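The shirt and the shift

At Civine's garment returns depot, two robot arms are learning a job that people there do without thinking. What the company expects from the machine is clear enough. What the staff should expect is harder to get anyone to say.

Sunday, November 16, 2025

The returns hall is loud from six in the morning. Cages of parcels come in at one end, bags are slit open, and whatever is inside gets checked, shaken out, folded and sent back to stock or off to the discount bin. Most of it is clothing. Most of the clothing, on the day I visited, was black, a colour that people buy in two sizes and send back in one.

Civine handles returns for a handful of online clothes shops, the largest of them Mulora. It employs 40 people on the folding benches. In August it signed a deal with Kandel, a small automation firm, to see whether robots could take over part of that work. The trial has its own room across the yard, with carpet on the floor and a door that shuts. The benches have neither.

I have been to a fair number of these trials over the years, and I have learned to ask to see the thing working before I hear the talk about it. The talk is always good. Civine's slides say the robots will "free our people for more rewarding tasks". I asked three managers what those tasks were. One said quality checking, which the folders do already. One said training the robots. The third said it was early days. 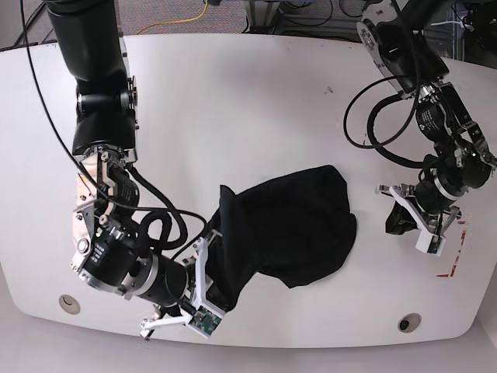
Cloth is about the worst thing you could give a robot. A box has corners and the corners stay where they are. A shirt changes shape every time you touch it, and two shirts from the same rail never land on a table the same way. A good folder at Civine will pick one up by the shoulders, give it a single flick and have it squared off before you have worked out which side was the front. The arms have to find an edge, take hold of it, find another, take hold of that, and then deal with whatever the first two moves have done to the rest.

To be fair to Kandel, its engineers don't pretend otherwise. They were the most modest people I met all day. They talked about grip and slack and how hard it is to tell one layer of black cotton from the next. They put the trial's success rate on plain T-shirts at a figure they would rather I didn't print, and said hoodies were a matter for another year. It was the people further from the table who had the firm dates.

On the benches

The folders know about the room across the yard, and several have been asked to spend time in it. Civine calls this an opportunity. It means standing with the engineers and going over, slowly and many times, how you handle a sleeve that has turned inside out, or what you do when a hem catches. A woman who has been on the benches for 9 years told me she had never had to put any of it into words before. She quite enjoyed it, she said. Then she asked whether I knew if they were paid extra for it in other places.

They are not paid extra for it at Civine. The hours in the trial room count as ordinary hours. I put it to the company that its staff were handing over the very skill it had hired them for, and I was told that knowledge sharing was part of everyone's role. That may well be in the contract. It still seems a cheap way to buy something the firm hopes to use for years.

Other changes have come in quietly alongside the trial. The benches used to sort by feel, with each folder taking what was in front of them. Now plain T-shirts are put to one side, so that the figures for them can be kept separately and compared with the machine's later on. The people left with everything else have noticed that everything else is slower. Wrap dresses, jumpsuits, anything with a tie at the waist. Their targets were set when the easy items were mixed in, and the targets have not moved.

This is the part that never gets on to the slides. A robot doesn't need to work well, or even to be switched on, to change a job. It only needs to be planned for. Shift patterns are drawn up around it, vacancies are left open in case, and the people on the floor find that their day has been rearranged for the sake of a colleague who has yet to turn up.

Two vacancies have been left open at Civine since the trial began. The company says the two facts are unconnected.

I asked what would happen if the arms did start to manage. The answer I got was that they would take the plain work and people would keep the difficult work, as though this were a kindness. Perhaps for some it would be. But several folders told me that the plain work is where they get their breath back – a run of T-shirts is when you talk to the person next to you, or think about your tea. Take those away and you have a shift made only of jumpsuits.

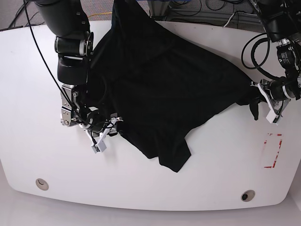 What Başaran did

Civine likes to point to Başaran, a linen firm that brought in folding machines for its hotel sheets and, I was told, let no one go. I rang and found that this was true, as far as it went. No one was dismissed. Over 4 years, people left and were not replaced, and the evening shift was closed. Those who stayed feed the machines and clear them when they jam. One described the work as fine, and much lonelier.

Sheets, of course, are flat and square and all alike, and the machines that fold them are old technology. A shirt is a different matter, and I would not be surprised if the room across the yard is still a trial when the lease on it runs out. If so, the benches will want their T-shirts back. When I asked whether the sorting would return to the old way in that case, or the targets be looked at again, the managers said that neither had been discussed.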